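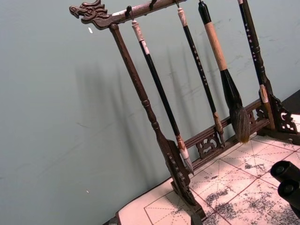

How do I stop my shop offering cash on delivery to addresses the courier won't collect cash from?
Set the limit in the shipping zone, then tie the payment method to that zone. Most people do it the other way round, by adding a rule inside the payment module, and then wonder why it still shows up for customers who change their address halfway through checkout.

The steps below are for a Wendo shop with the Findent rules add-on. I have no great love for Findent. The sales page promises "total checkout control", and what you get is a list of conditions and a save button. It does do this one job, though, so let's get on with it.

Before you start

Take a backup of the database as well as the files. The add-on's own backup button saves its settings and nothing else, whatever the label says.

Turn off any one-page checkout you have installed. You can put it back at the end.

Step 1. Make the zone

Go to Settings, Regions, Zones and press New. Call it something dull that you'll recognise in a year, such as COD allowed. Paste in the postcodes your courier gave you, one per line. The list I had from Drindby ran to 3,202 lines, and the box accepts only 2,000 at a time. It gives no warning and simply drops the rest. Split the list, save the first part, then open the zone again and paste in the remainder.

Check the total shown under the box after each save. If it is lower than it should be, look for blank lines or spaces after the postcode.

Step 2. Tie the payment method to it

Open Payments, Cash on delivery. Change Zone from All to COD allowed. Leave Minimum order alone for now. If you set both at once and something goes wrong, you won't know which one did it.

Step 3. Add the Findent rule

Under Findent, Rules, choose Recheck on address change and tick Payment. The help text calls this optional. I'd treat that claim with some doubt: without it, my test shop kept the old payment choice every time I edited the postcode.

Set the rule's sort order to 6. Lower numbers run before the shipping quote comes back, so the rule has nothing to check against.

Step 4. Test it

Log out and use a private window. Try a postcode inside the zone, then one outside it, then start with the first and switch to the second before paying. The last test is the one that matters. Do the same as a registered customer with two saved addresses.

If cash on delivery vanishes for everybody

Clear the theme cache first. If you use the Quách theme, it keeps its own copy of the payment list, and you have to clear that separately under Theme, Tools. Error 2271 in the log means the zone was saved empty — go back to Step 1.

Now switch your one-page checkout back on and run all the tests again. "Fully compatible" on an add-on page usually means somebody tried it once, on a version you don't have.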